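Keeping Drawer Slides and Hinges Quiet
Workshop notes by Norbert Sýkora

Most squeaks in a shop cabinet come from dust packed into old grease. Adding oil on top thins the paste for a few days and then makes more of it. Clean first, then lubricate.

Pull the drawer and wipe both slides with a dry rag. Follow with a rag dampened in mineral spirits. Work the ball cage back and forth and wipe again until the rag comes away clean. Let the parts dry fully before refitting. Lay the used rags flat outdoors to dry; do not ball them up in the trash.
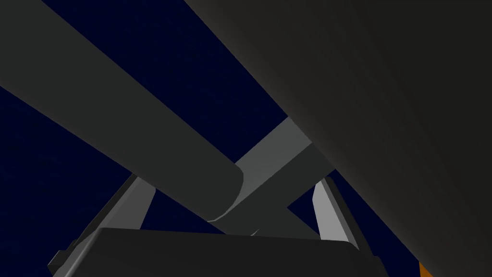
For ball-bearing slides, use a light white lithium grease, a thin film only. For wooden runners, use paraffin wax rubbed on cold. Spray oils stain bare wood and should be kept off it.

Hinges are simpler. Drive the pin out from below, polish it with 3000 grit paper, wipe it, and coat it with a little grease. Do one hinge at a time so the door stays hung. If the pin is bent, replace it. A tapped-straight pin will bind again.

Temperature matters more than brand. Grease goes on evenly at around 70 degrees F. In a cold garage, bring the tube indoors the night before.

Dexter Haverford wrote in July to ask about graphite. It works in locks. On slides it blackens everything stored underneath - shirts included. 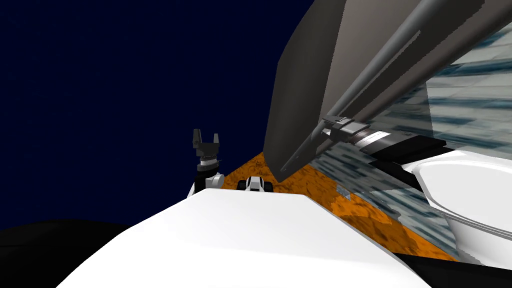 White surface and orange crinkled texture against dark blue.

Recheck screws after the first week. Slides loosen at the rear bracket first, and a loose bracket sounds much like a dry bearing. Snug by hand. A power driver strips particleboard quickly - if a hole is already stripped, glue in a hardwood plug, let it cure overnight, and drill a new pilot hole.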